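Ticket 1227 - Duplicate photo captions on article pages and in syndicated feed
Product: Pelix (newsroom publishing)
Site: Torkilano politics desk
Priority: 2
Status: Resolved
Assigned to: Jui-lin Choi

Reported behaviour

Captions on lead photos are printed twice at the top of political stories. The first copy sits under the photo as expected. The second copy appears as the opening paragraph of the story, ahead of the reporter's first line, and in some partner feeds it is truncated partway through a sentence. The desk first noticed it on coverage of the leadership convention and then on the riding-by-riding candidate pages. Readers have written in assuming the stories were pasted together by mistake.

Steps to reproduce

Open any story filed under Politics with a wire photo in the lead position. Save without changes. Preview shows one caption. Publish, then load the public page in a private window. The caption appears twice. Stories with a staff photo in the lead position are not affected.

Environment

Pelix production, politics templates only. Wire photos arrive through the Barredo intake. Outbound syndication to partners goes through Trastance. The problem does not occur on the staging server, which uses a fixed set of test photos and has no live intake.

Work log

Entry 1 - J. Choi
Confirmed on production. The duplicate text is present in the stored story body, so this is not a display fault in the page template. Opened three affected stories in the raw editor. Each has a plain paragraph at position zero with no author tag. The paragraph matches the photo's long caption field exactly, including the photographer credit in brackets.

Entry 2 - J. Choi
Ran a query against the story table for the politics section. 815 stories have a first paragraph identical to the lead photo caption. The earliest was published in September. Asked the desk not to delete the paragraphs by hand for now, as I need the originals for comparison.

Entry 3 - J. Choi
Checked the section template for changes in the same period. There is one: the summary field was made mandatory for campaign coverage so that the election landing page would always have text under each headline. If a reporter leaves the summary blank, Pelix looks for the first available text. With a wire photo attached, the first available text is the caption.

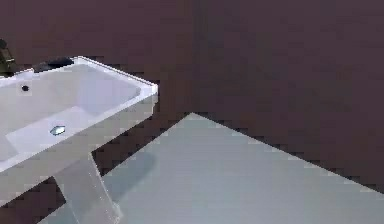 The fallback should write to the summary field only. On publish it is also writing to the body, apparently through the same routine that used to build the old landing page. Staff photos escape because their captions are stored in the short field, which the fallback does not read.

Entry 4 - J. Choi
Truncation in the Trastance feed is a separate effect of the same fault. Trastance caps the first body paragraph at 70 words when it builds the partner excerpt. A long convention caption naming everyone on stage goes over that limit and is cut. The cap is working as configured and I have left it alone.

Entry 5 - J. Choi
Tried disabling the fallback for the politics section. Duplicates stopped on new stories, but the election landing page then refused any story with a blank summary and two candidate profiles dropped off the list. Turned the fallback back on and told the desk to fill in the summary by hand in the meantime. That avoids the fault completely.

Entry 6 - J. Choi
Patch applied to production. The publish routine no longer writes to the body under any condition. Fallback order for the summary is now: reporter's summary, first body paragraph, headline. The caption has been removed from the list. Test story published with a blank summary and a wire photo - single caption on the page, correct text on the landing page, clean excerpt in the feed.

Entry 7 - J. Choi
Ran the cleanup script on Monday, outside publishing hours. It removes the paragraph at position zero only where the text is identical to the caption and there is no author tag. A few stories had been touched up by editors after publication and no longer matched, so the script skipped them. The list is attached to this ticket for the desk to fix by hand. Modified dates were preserved so that old campaign stories would not resurface as new.

Desk comment
Checked a dozen pages, including the all-candidates debate and the by-election results, and they look right. The partner copy of the debate story still shows the caption at the top.

Entry 8 - J. Choi
Partners hold their own copies and do not pick up a body change unless the story is re-sent. Re-sent the debate story through Trastance and confirmed the update. I don't recommend re-sending the whole batch, as some partners treat each one as a new item and will push an alert. The desk can request individual stories under this ticket number.

Resolution
Fixed in production. Staging still lacks a live Barredo intake and would not have caught this. Raised as a separate request.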